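Operator for fault reproduction, part time (4 months)
Hernus, home robotics test group
Published Tuesday, March 11, 2025

In January one of our arms did not release a garment when the stop command was given. The gripper stayed closed for 40 seconds and pulled a clothes hanger against the operator's hand. The injury was small, but we stopped all bedroom tasks the same day. The fault is still not explained, and we are looking for a person who will help us to find it.

Your work will be to guide the arm through laundry and clothing tasks, again and again, and to write down every late release, also the very short ones. You will work 40 hours per month, always with a second person at the stop button. Before the first session you get one full day of safety training, which is paid.

We ask for:
patience with repeated tasks
clear written notes in English
normal use of both hands
the courage to stop a test when something feels wrong

Experience with robots is welcome but it is not necessary.
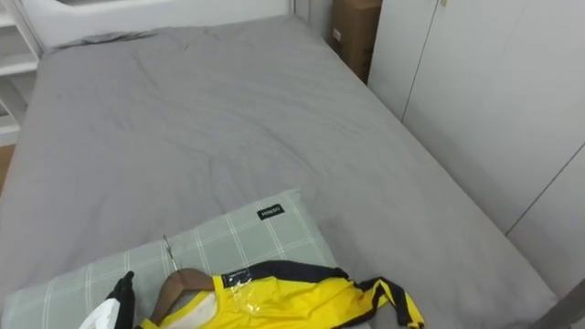 Aniela Wysocka remarks that the reports from January were too short, and that she would prefer three honest sentences about a bad release to a full table of good ones. Please keep this in mind when you write to us.

Send a short letter and your free days to Tadeusz Kurek at Hernus. Please also tell us if you have had a hand or wrist injury before. We answer every letter.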